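Araya Community Kitchen opens its doors for a second season of shared suppers

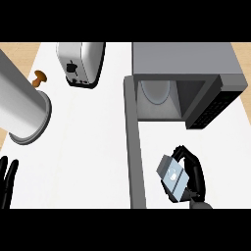
After a long winter of planning, and more pots of tea than anyone would care to own up to, Araya Community Kitchen is delighted to announce that its shared suppers will be back this May, every Tuesday evening from half past six, at the old chapel rooms in Notlow.

The suppers began last year with one long table and a borrowed stove, and by the autumn 62 neighbours were sitting down together on a good night. This season there will be room for 30 more, thanks to a grant of £800 from the Jurnlow Fund and a very generous gift of chairs from the school up the hill.

"I grew up in a house where you always cooked for whoever might turn up," said Hamdia Gudeta, who founded the kitchen with her cousin Wondimu Seyoum. "I missed that terribly when I moved here, and I think plenty of other people in Notlow were missing it too, even if they'd never had it before!"

The menus will change from week to week, with lentil stews, flatbreads and a pudding chosen by whoever is on the rota. Joana Macedo will be leading the first evening with her grandmother's bean and cabbage soup, and there will always be a meal without meat or dairy.

Suppers are pay-what-you-can and children are very welcome (there is a corner with books and crayons). Places can be booked at the Notlow library desk, or by leaving a note for Morven Lennox at the chapel rooms.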